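Lestwood workshop, bench notebook
December, started 9.40

Kitchen set for the Rutherford room. Wian and I unpacked the second crate this morning and went through it against the list Lorraine Treloar sent over. Most of it is fine. The list says 26 pieces, and we are two short: a lid and the smaller of the wooden spoons. I have written to Ikdale about both. Rhiannon thinks the lid may have stayed in the first crate under the paper, so that needs looking at before anyone chases them a second time.

Things to sort out on the cookware: the pot and the frying pan both go on the left of the table, because the shelf they live on will be on that side in the finished room. Tane had them on the right last time and everything had to be carried across. Pan at the front, pot behind it. The slotted spatula can stay with the pan. It has a long handle and tips out if the pan is knocked, so don't leave it near a corner where people walk past.

Colander in the middle left. We talked about swapping it for a smaller one, as it takes up a lot of table, but Takeshi wants to keep it for the washing-the-fruit activity and I agree. The handles are easy to get hold of.
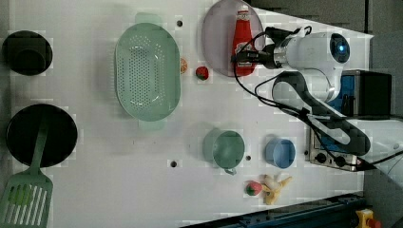 Trial layout, late morning. Ketchup on the plate, fruit still to be grouped.

Notes from the layout:

The ketchup bottle lying down on the plate is awkward. It is nearly all you notice at that end of the table, and the plate is meant for the fruit. Move it up beside the toaster oven and stand it upright, label to the front.

Fruit is too scattered. The orange slice and the little strawberry ended up between the colander and the plate, and the bananas and the other strawberry are down past the bowl. For the activity they should all start in one place. Try the blue bowl first. If the bananas won't sit in it, use the colander.

Green cup and blue bowl are all right where they are. There is enough space to get a hand between them.

Toaster oven stays on the right. Wian measured the shelf it is going on at Rutherford and got 157 cm from the floor to the top, which is too high for the younger ones. I have asked whether the shelf can come down by 18 cm. No answer yet.

Still open: the holes in the tabletop. Small crumbs of modelling clay got into them at Troltow and were a nuisance to pick out. Takeshi suggests a cloth over the whole table — I would prefer plugs, as a cloth slides. Lorraine to decide.

After lunch: wash the cup and bowl, relabel the crate, check the first crate for the lid.

2.15 — lid found, under the paper as Rhiannon said. Spoon still missing. Amended the note to Ikdale.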